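Mirkudero Hand-Held Gripper Pair

Home / Equipment / Hand tools for teaching

If your dish room is anything like ours, you have a robot arm on order (or one already sitting in the corner) and a crew wondering what it means for them. I get it, I was one of them! The Mirkudero pair is the part of the whole setup that people end up holding, so I asked Cinport if I could write this page myself and they said yes.

What it does is pretty simple. You take a gripper in each hand and do the job the way you'd normally do it, cups to the rack, lids to the basket, and the arm later works from what you did. No typing and no programming. You just have to slow down a bit and keep your elbows in.

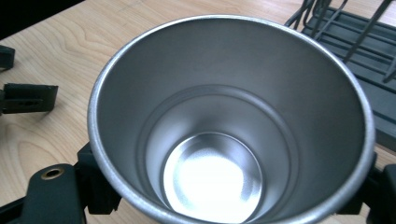 Zofia Cieślak
Shift lead, dish room, Głowacki Catering, Skuvton
Posted September 25, 2022

I've been at Głowacki long enough to remember when the only machine we had was the radio. When the arm was announced in April I was sure it was the end of my job, and I said so pretty loudly in the break room. What happened is that the sorting of cups and small stuff is slowly moving to the arm, and the people who did that all shift now swap between teaching, checking what comes out, and the big pans, which it can't do at all (and I don't see that changing soon). Hours stayed the same. Some folks love the teaching. A couple of them would rather be at the sink with their headphones in, and that's fine too, we made it voluntary.

What it's like to hold

Lighter than it looks for the first few minutes, and then you feel it in your wrists. We do turns of 14 minutes and then hand over. I tried pushing it to double that one evening and my thumbs were not happy with me the next day!

Steel cups were the hardest thing to get used to. They're slick, and if you squeeze them unevenly they twist on you. My trick is to come in from straight above, get both fingers low on the sides, and only then close. Go gently. New people always grab as if the cup is going to run away.

The finger pads

Okay, so this is the part I'd want to read before buying. The pads wear, and they wear along the top edge first. It doesn't look great, but ours kept gripping well past the point where I'd have bet on them quitting.
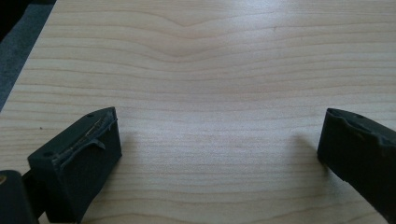 Finger pads open over the table. Note the torn strip along the top of the left one.

Swapping pads is easy enough. It takes me roughly 5 minutes, longer if I drop a screw on the carpet and have to crawl around for it. Order spares with the kit, please, don't do what we did and wait until you need them. Shipping to Skuvton took 14 days and we spent all of them being very, very careful.

Get a plain table

We started out on the steel counter next to the machine and it was a mess, people reaching past you, trays sliding through, somebody always putting a coffee down. Then we moved to a wood-look tabletop in the side room and everything calmed down. Clear it off before each round and put the stuff you're working with back where it started.

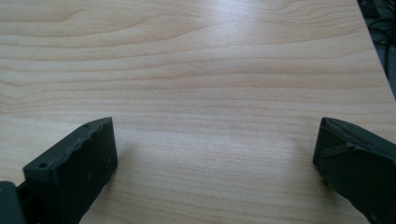

I also got into the habit of opening the fingers all the way and holding them still over the table for a second before I go for anything. It's a small thing but it stops the rushing, and when I skip it I can tell, my whole round gets jerky. Other people on my shift have their own little routines. One counts under her breath. Whatever works!

Cables are my one real gripe. They're long, which is good, but they do pull at your wrist if you let them hang wrong. Sit down, get the slack sorted out on the floor first, and then pick up the grippers. I wish Cinport would make a cordless version (I've told them, more than once).

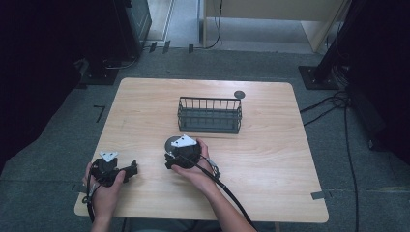
Before you order

Talk to your crew first. I mean it. We had a meeting after the arm was already bolted down, and that was the wrong way around. Let people try the grippers with no pressure on, let them be bad at it, and write down who wants to teach and who doesn't. Teaching counts as paid shift time with us, and I would not have agreed to anything else.

Good to know

Sold as a pair, left and right.
Pads are sold separately and swap out with a screwdriver.
Works best seated, at a table with nothing else on it.
Plan on 2 people per session so you can trade off.

Questions about pads or cables go to the Cinport parts desk. Questions about what it's like to work next to the thing can come to me at Głowacki, I'm usually around after the lunch rush.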